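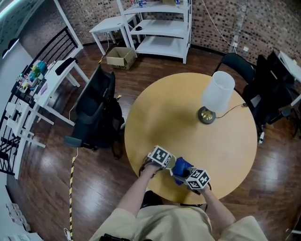 Figure 3. Round table with a lamp and a blue cloth.

4.2 Spread of norovirus in shared rooms

The homes in the Wuswood district reported 335 cases of norovirus among 1507 residents during the winter period. Most of the early cases were in residents who ate in the main dining room. Later cases were more scattered and included people who took their meals in their own rooms and had little contact with the dining groups. Staff illness followed a similar pattern, but staff records were less complete and are not used in the counts given in this section.

Shared rooms were cleaned on a fixed schedule in all of the homes. The schedule covered floors, door handles, handrails and toilets. Tables, lamp switches, chair arms and remote controls were listed as "clean when needed" in the Wollura homes and were not listed at all in the Koivisto homes. We asked shift leaders how they understood "when needed" and received different answers, even within the same building. Some took it to mean after visible soiling only. Others wiped every table after each meal or activity.

We collected 178 surface samples from sitting rooms, dining rooms and hallways. Sampling began in December, after the first cases had been reported, so we have no measure of the surfaces before the outbreak. Samples were taken in the morning before cleaning started. Viral RNA was found more often on small items handled by many people than on floors or walls. A positive sample does not show that live virus was present, and we did not try to link single surfaces to single cases.

Cleaning products also differed. The Wollura homes used a chlorine-based product in toilets and a general detergent elsewhere. The Koivisto homes used the same detergent in all rooms until the local health office advised a change. Wood furniture was often left out of chlorine cleaning even after this advice, as staff were concerned about damage to the finish. Cloths were changed between rooms in most homes, but cloth use within a room was not recorded.

The last reported case was entered in the district register on 4 May 2018. Visiting limits had been lifted before then in all but 3 homes. The timing of these decisions was left to each home manager, and we could not separate the effect of visiting limits from that of the changes in cleaning. Section 4.3 looks at visitor records in the homes where these were kept.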